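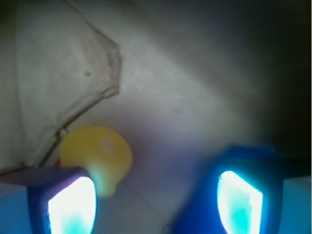 *White cloth with a folded edge.*

March 5, 2018

The new thermostat from Lakora is on the wall since this morning. It cost 109 euros and I have put it beside the kitchen door, where the old one was. The old screws did not fit, so I walked to Timmermans and bought 2 longer ones.

Then came the application. It wanted a code of 19 characters, and I typed it wrong three times – the letter O and the zero look the same on the sticker. After that it found our network and asked me to name every room. I named only the living room and the bedroom.

The gas meter stands at 1147 this evening. I write it here so I can compare in September.

I am not yet sure about the voice control. It understands "warmer" very well, but when I say "nineteen degrees" it gives me ninety, and then a polite message that this is not possible. Perhaps it is my accent. In the Wutton flat we had only a knob, and I did not miss anything.

Tomorrow I must still connect the Fistwood lamps in the hall.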